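Chiamaka Okoro Wants Your Mugs Out of the Cupboard. We Asked Her Why.

The first thing I told Chiamaka Okoro was that I have never owned a mug tree and don't plan to. She poured the coffee anyway.

Okoro runs Wovero, a small shop in Drundside that sells kitchen storage: pegs, rails, racks, bread bins, and more kinds of hook than I knew there were. Her best seller is a wooden mug tree. It has an upright post, a round base and a few pegs sticking out, and it has looked more or less the same since my grandmother's day. I've always thought of it as the kind of thing people get as a wedding gift and give away when they move.

"A lot of them do get given away," Okoro said. "I see them at yard sales all the time. I bought my first one at a yard sale."

That was 18 years ago. She says she paid 50 cents for it and that it wobbled. She kept it for most of a decade, then started asking a woodturner she knew to make her a better one. The shop came later.

I asked what a mug tree does that a shelf doesn't. She said it puts the mug where your hand is in the morning. I pointed out that a shelf can do that too, if you hang the shelf in the right place.

"Sure, if you own the wall," she said. "Half my customers rent. They've got one cabinet over the stove and the mugs are stacked two high in there, and the one they like is always at the back."

That's a fair point, though it's also an argument for owning fewer mugs. When I said so she laughed and told me I should try saying it to someone with a mug from every town they ever visited. She doesn't collect mugs herself. She uses the same two, and has for years, and the rest of the pegs at her house hold measuring cups and a set of keys.

I found that a little damning. If the owner of the shop can't fill a mug tree with mugs, who is it for?

"People who drink coffee with other people," she said. "I live alone."

We moved on to dust, which was the subject I had really come to argue about. A mug in a cupboard stays clean. A mug on a peg sits in the same air as the frying pan. Okoro's answer is that it depends on which way the mug faces and how often it gets used. A mug hung by the handle on a slanted peg will tip one way or another according to its weight and the shape of the handle, and some of them end up with the mouth turned up toward the ceiling. Those, she admits, catch whatever is falling.

"I tell people to turn it around and try the other side," she said. "Sometimes that fixes it. Sometimes you've got a mug that just hangs badly, and then you put it in the cupboard."

She has stronger feelings about the pegs. On the trees she sells, they aren't all the same length or thickness, and customers write in to complain about it. One man returned his twice, convinced that the second was defective too. Okoro says a mix is useful, with a long peg for a wide handle and a short one for an espresso cup. I suspect a mix is also what you get when you make things by hand in small batches, and I said that.

"It can be both," she said, a bit sharply.

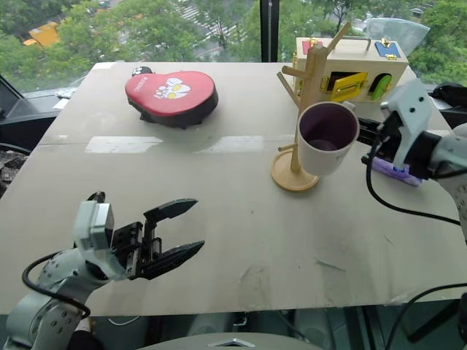
Does a small handle fit on a peg?

It depends on the thickness of the peg as much as the size of the handle. Okoro's advice is to take your smallest-handled mug to the store and try it before you buy, and if you're ordering online, to measure the inside of the handle at its narrowest point and compare that with the thickest part of the peg.

She wishes more sellers would print that second number. The catalogs give the height of the tree and the kind of wood and a cheerful line about country kitchens, and hardly ever the thickness of a peg. I looked at the Wovero listing on my phone while she was talking. It wasn't there either. She took the phone from me, read the page through, and wrote something on the back of an envelope.

Price is where I have the most trouble. The standard tree costs more than I'd spend on the mugs that go on it, and there's a large version called the Plovard that sells for 187 dollars. It stands on the floor. I asked her to defend it.

"I can't, for most people," she said. "It was made for a cafe and they went out of business before they picked it up. I put it in the window and somebody bought it. Then somebody else asked for one."

How many has she sold? She said 5, and that she would be happy never to ship another, because the box is the size of a door.

The cheaper line is called Wike, and it's the one she thinks I should write about. It has a smaller base and fewer pegs, and she has had trouble with it. Early ones tipped if you loaded one side first. She changed the base, making it wider and heavier, and says the complaints have dropped off. I tried one on her counter with a single heavy mug on the top peg and it stayed up. I tried it again with the mug on the lowest peg, which proves nothing, and it stayed up then too. What it does on a crowded counter with a kid reaching for it, I couldn't tell you, and she didn't claim to know.

"Keep it back from the edge," she said. "And put the heavy ones low. People hang the big one at the top since that's the peg that sticks out at them."

Before I left I asked whether wood is even a sensible material for something that gets wet mugs hung on it every day. She thinks it's fine if you dry the mugs first, and she concedes that most people don't. Her own tree has a dark ring around one peg. She oils it in May, when she does the cutting boards, and she told me the ring has never gone away.

She offered me a Wike at cost. I said I'd think about it, and I have been thinking about it, mostly while reaching past the two-high stack over my stove for the mug at the back.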